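Second-hand arm for bin picking – what should we budget for the bits around it?
Forum: Small Workshop Automation

wolldale_bench 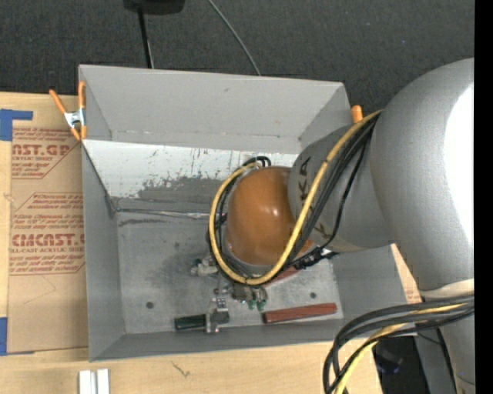 We're finally putting a proper budget together for a second bin-picking cell at Wolldale and I'm really excited about it! The arm is the easy part to price, as there are plenty of used ones about. It's everything hung off it that worries me. Look at the hose and cable run at the wrist, with that yellow hose looping down over the reddish bar – I want the next cell to have a decent dress pack from day one, and I've no idea what to allow. So far I've got 1249 for gripper and fittings, and 244 for hose, clips and cable sleeve. Does that sound daft?

torqueandtea
Not daft, but the 244 is thin. Sleeve is cheap, brackets aren't. I'd want a swivel bracket at the wrist and a spring return further back, and that's your money gone before you've bought any hose.

bristby_mick_end
Lovely project, I'm jealous! I'd look at the bin before the brackets, though. Sloped sides are great for getting parts to slide down, but long bars like yours will lie flat against the front wall and the fingers need room to get in beside them. Get a bin made to suit. Our sheet metal place in Bristby turned one round in a week.

torqueandtea
Disagree, sorry. A custom bin fixes one part. Next year it's a different part and you're buying another bin. Spend it on longer fingers.

bristby_mick_end
Longer fingers flex! We tried it, and small parts went all over the shop.

wolldale_bench
Both fair. Parts will change, so I'm leaning towards fingers, but stubby ones plus a shallower bin off the shelf. Also, at the moment the bin wall has spring clamps on it, and I'd like something bolted for the new one.

rornano_fan
Toggle clamps on a drilled plate. Allow for 2 plates so you can set up the next job while the first is running – best thing we ever bought. And is that cast acrylic sheet next to the bin going to be guarding? If so, price the posts and the door switch now, they always get forgotten.

wolldale_bench
The guarding quote is separate, from Eren, and yes, it was missing the switch. Thanks for that! Plates are on the list. I'll move the hose line up and post the new sheet in November, once we've had 2 quotes back for brackets.

torqueandtea
Still say longer fingers.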